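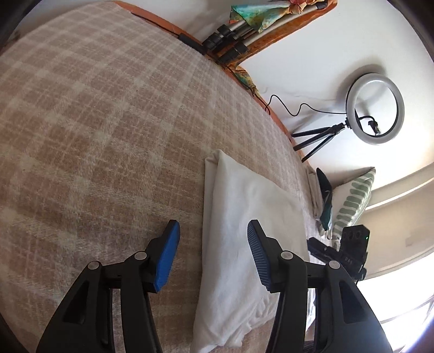

4 min read

What Goes On Top of the Bed

A blanket is sold by size, color and fiber. Two of those say little about how it will sleep. Fiber says more, but a wool throw and a heavy wool blanket can come from the same yarn and behave like different products. The figure that separates them is weight per unit of area, and it is often missing from the label.

Weight is given in grams per square meter, written gsm. A blanket of 500 gsm is a winter blanket in most houses. Half that is enough for a heated bedroom. The number describes the cloth alone, so two blankets with the same figure can differ on a bed if one of them is brushed.

Brushing, also called napping, is done after weaving. The cloth passes over rollers covered in fine wire, and the wire pulls fiber ends out of the yarn. The raised fibers hold still air, and still air does most of the insulating. The cost is strength. Every fiber end pulled to the surface has been partly pulled out of the yarn, and a cloth napped too hard will shed and thin at the folds.

Hanan Jaber ran finishing at the Grastness mill for many years and now tests bedding for the trade. Her method is plain. She rubs a dry thumb across the nap in one direction, then the other, and looks at what comes away. "Some loose fiber on a new blanket is normal," she says. "If it's still coming after the second wash, the yarn was too short to be brushed that much."

Checks and plaids add a further concern. The colored yarns are dyed before weaving, and different dye lots can shrink at different rates. When they do, the cloth puckers along the lines of the pattern. Grastness washes a sample of each color before the warp is wound. Its plaid called Furum, a pattern numbered 512 in the mill's books, was held back one February when a tan yarn drew in more than the cream beside it.

Washing at home does more damage than wear. Wool felts when heat, water and movement act together, and removing any one of them slows the process. Cool water and a short, slow cycle are enough. Cotton tolerates heat but loses its nap in a hot dryer. Acrylic keeps its color well and pills early. Blends should be treated as the weaker of their fibers.

Drying flat is the standard advice and few homes have the space. A wide rail is an acceptable substitute. A thin line leaves a ridge that can take 2 or 3 days to relax.

Store blankets clean, folded loosely, in a cotton bag. Plastic traps moisture. Cedar has a mild effect on moth larvae and almost none on eggs, so an infested blanket should be sealed and frozen before it goes back in the closet.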